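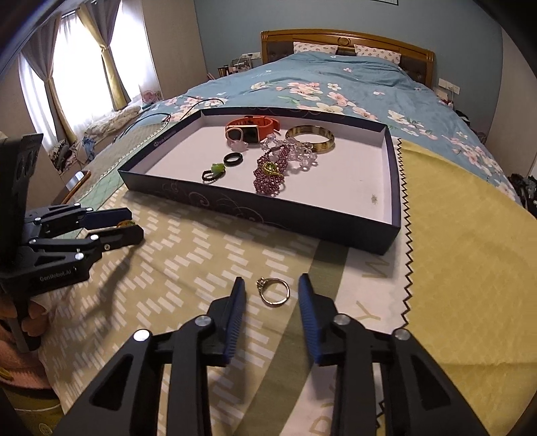
Figure 1. The navy tray with the watch, bangle and bracelets, and the gold-toned ring on the fabric in front of it.

Small Things, Put Away: A Report on Sorting Everyday Jewelry
Serpil Kılıçarslan
November 2022

1. Why I chose this

My project began with a drawer. When I moved into the Favdale residence I owned a perfectly good jewelry box, and yet every morning I was late and hunting for one ring. I mentioned it in class and found that nearly everybody had the same drawer (my lab partner's was worse!), so in April I sent out a short survey and got 37 replies, far more than I had hoped for from people in the middle of exams.

2. What people told me

Most replies came down to tangling. Beaded bracelets catch on each other, rings slide underneath, and a watch takes up more room than you would expect once its strap is closed. People who used a box with a lid tended to stop opening it after a week or two and left things on the dresser instead. I recognized myself in that one, I'm afraid.

3. The open tray

I settled on a wide, shallow tray with a pale lining, the kind with low walls you can reach over from any side. The lining matters more than I thought it would. A glossy black ring or a little dark braided one with a green carved top stands out beautifully on pink, and it would vanish on navy like the outside walls.

My plan gives the watch the back, standing on its looped strap, with the bangle beside it. Bracelets go in front, and rings get the left side to themselves. The clear beads and the purple-maroon ones still end up lying against each other, as Figure 1 shows, and I have not solved that. A thin ring with a raised setting, like the gold-toned one, really wants a spot of its own where the cluster won't snag.

4. What I would change

I would add one low divider for the beads, probably cut from card and covered in felt, and test it over a whole semester. I would also ask more people with small children, who wrote me some lovely long answers about lids.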